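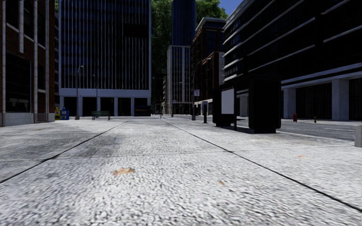

Figure 2. Simulated city block used for the sidewalk trials, with the bench, newspaper boxes and bus shelter along the paved area.

4. Simulation Trials Before the Outdoor Build

4.1 Setup

The Sisholm cart was built in the Barmont shared workshop, where floor time is booked in blocks and the longest clear run between benches is shorter than one turn of the cart at full speed. Driving it there told us whether the motors were wired correctly and very little else. We therefore moved most of the steering and stopping work into a simulator before taking the cart outside.

The simulated block, which we call Musholm in the code and in the rest of this paper, is a single stretch of wide sidewalk with buildings on more than one side and a road along part of it. The paving is laid in large slabs with dark joints (Figure 2). The street furniture stands well away from most of our start points, so a run usually begins with a long stretch of open concrete. This was useful to us. In the workshop every surface is close, and a planner that brakes for anything within arm's reach looks fine until it is given room.

Both authors ran the trials on a used desktop computer kept under the electronics bench. The second author (R. Menon) wrote the bridge between the simulator and the cart's own control code, so that the same program drives both. The first author (V. Amin) tuned the planner and kept the run log. The motor driver is a Murthy board, the same one described in Section 3, and its response was measured on the bench and copied into the simulator as a delay and a speed limit. No attempt was made to model wheel slip.

4.2 Surface and joints

The first planner read the ground as a height map and marked any sharp dark line as a possible edge. On the workshop floor, which is painted one color, this caused no trouble. On the Musholm paving it caused a great deal. The slab joints are thin and dark and run at several angles to the direction of travel, and the planner treated many of them as curbs. In the first set of 300 runs, 131 ended with the cart halted in front of a joint it could have crossed.

We tried two changes. The first was to raise the contrast threshold, which removed most of the false stops but also made the planner slow to notice the real curb line beside the road. The second was to keep the threshold as it was and check each dark line against the depth reading on both sides. If the two sides were level, the line was ignored. The second change was kept. It costs one extra pass over the lower half of the view, and the desktop handles this without dropping its update rate.

Stains needed separate treatment. The slabs carry darker areas with soft borders, and small colored marks lie here and there on the pavement.
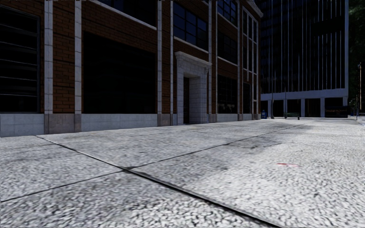

The soft-bordered areas were never mistaken for edges, but they did affect the texture matcher that estimates how far the cart has moved between updates. Where the speckle of the concrete was darkened, the matcher found fewer points and its distance estimate drifted. We now drop the matcher's weight whenever the point count falls below a set limit and lean on wheel counts until it recovers. The limit was chosen by hand from the logs and is listed with the other settings in the appendix.

Small marks on the ground were left alone. An early version classed them as litter and steered around them, and the path came out as a series of short swerves. The cart has 12 inch wheels and can roll over anything that flat.

4.3 Landmarks and heading

Heading was taken from vertical lines in the middle distance. Musholm has plenty of these: lamp posts, building corners, window bars and the thin fins on the office tower. The lamp posts worked best. They stand apart from one another and their position against the background changes clearly as the cart moves. The tower fins worked worst. They are closely and evenly spaced, so the tracker could lock onto one fin, lose it, and pick up its neighbor with no sign in the log that anything had changed. We saw heading jump by the width of a fin several times before finding the cause.

The fix was to reject any vertical line that has near-identical neighbors on both sides. This removes most of the tower and keeps the poles and building corners. It also throws away some good lines on window grids, and in runs that start facing a wall the cart takes longer to settle on a heading.

4.4 Results and limits

After these changes we ran the full set again with new start points, and then left the simulator running overnight until the log held 1541 runs. False stops at joints became rare enough that we read each one by hand. Most came from start points very close to a joint, where the depth reading on the near side was too short to compare. We have not solved this case. On the real cart we avoid it by backing up one wheel turn before the first forward move.

The trials say little about people. None of the runs reported in this section had pedestrians or moving vehicles in the path, and the planner's stop behavior for moving objects was tested only on the workshop floor, with one of us walking in front of the cart. Lighting was also held fixed. Low sun and wet paving are left for the outdoor tests in Section 5, where the cart is driven on a tether with a hand-held stop switch.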